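Hinweise zum Umgang mit Netzwerkkabeln im Haushalt

Verbraucherberatung Trasow, Merkblatt Haus und Werkstatt
Stand: 12. Sep. 2018
Geteilt: 30 Mal – 3 Kommentare

Fest verlegte und lose geführte Netzwerkkabel werden in vielen Haushalten erst dann beachtet, wenn die Verbindung ausfällt. Die Beratungsstelle empfiehlt, Leitungen und Steckverbindungen einmal jährlich, vorzugsweise im Januar, zu überprüfen.

Verlegung
Kabel sind nicht unter Teppichen oder durch Türspalte zu führen. Enge Biegungen sind zu vermeiden; an Ecken ist ein weiter Bogen vorzusehen. Kabelschellen dürfen den Mantel nicht eindrücken. Überlängen werden locker aufgerollt und mit Klettband gehalten. Kabelbinder aus Kunststoff werden erfahrungsgemäß zu fest angezogen und sind nur bedingt geeignet.

Beschriftung
Jedes Kabel erhält an beiden Enden dieselbe Kennzeichnung. Bewährt haben sich Gewebeband und ein wischfester Stift. Eine Liste der Anschlüsse ist im Verteilerkasten zu hinterlegen und bei Umzug an die Nachmieter zu übergeben.

Reinigung
Staub an Buchsen wird mit einem weichen, trockenen Pinsel entfernt. Haushaltsreiniger und feuchte Tücher sind an Kontakten nicht zu verwenden. Vor der Reinigung ist das Gerät vom Stromnetz zu trennen.

Steckverbindungen
Zum Lösen wird die Rastnase vollständig gedrückt und der Stecker gerade herausgezogen, niemals am Kabel. Ist die Rastnase abgebrochen, muss der Stecker ersetzt werden – ein Fixieren mit Klebeband ist keine dauerhafte Lösung. Verbogene oder angelaufene Kontakte sind ebenfalls ein Grund für den Austausch.
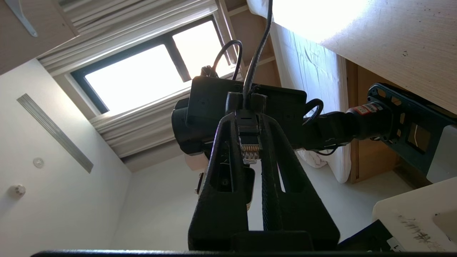
RJ45-Stecker mit goldfarbenen Kontakten an einem schwarzen, umflochtenen Kabel.

Ausgediente Kabel gehören nicht in den Hausmüll. Die Annahmestelle Drusitz nimmt sie in haushaltsüblichen Mengen entgegen. Das Merkblatt kann unter der Nummer 2257 bestellt werden.

Kommentare (3)

Tài Doãn: Gilt der weite Bogen auch für Flachkabel? Bei uns liegen 2 davon hinter der Fußleiste.

Verbraucherberatung Trasow: Ja, auch Flachkabel sollten nicht geknickt werden.

H. Vorken: Das mit dem Gewebeband kann ich bestätigen. Papieretiketten fallen im Keller nach einem Winter ab.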